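Home | Guides | Stock and storage | Contact

How to set up stock rotation in a small village shop

By the Clallthorpe Stores team
Last updated: February

Stock rotation means selling the oldest goods first. In a small shop it is easy to let it slip, because whoever is on the till is also filling the shelves. The method below is the one we use in Clallthorpe, where we carry 286 lines on the shop floor and a few more in the back room.

Before you start

You will need a notebook or a simple spreadsheet, a roll of coloured dot stickers and a clear hour. We do ours on a Wednesday, after the morning delivery from Fandport has been checked in.

Step 1. Split the shop into sections

Divide the shelves into 4 sections and give each one a letter. Ours are tins and jars, baking and cereals, snacks and drinks, and chilled. Check one section a week, apart from chilled, which has to be done every day.

Step 2. Write down the shortest date

For each line, find the item with the nearest date and write that date down. You do not need to record every packet. The first time through takes longest. Our snacks and drinks section has 163 lines and took most of an afternoon.

Tell apart "use by" and "best before". Food past its use by date must come off sale. Food past its best before date can usually still be sold if it is sound, but mark it clearly and put it in a separate basket.

Step 3. Put new stock behind old

Take the old stock off the shelf, wipe the shelf, put the new stock at the back and return the old stock to the front. Do the same in the back room. Crisps and other light bags are often crushed when they are pushed from the front, so lift them out and stand them up again by hand.

Step 4. Use the dots

Put a dot on the shelf edge for anything with less than a month left. Yellow is for under four weeks, red for under one. Reduce the red lines the same day.

Imported goods

Our imported snacks come through Katiyar and the biscuits from Flonberg. Dates on imported packs may be written year first, or day first with no spaces. Check which order the maker uses before you write the date in the book, and ask the supplier if you are unsure. Keep each delivery note until the last packet from it has sold.
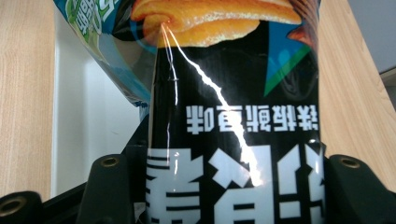
When a line has been reduced twice in a row, order half as much next time. If it still does not clear, drop it and give the space to something that sells.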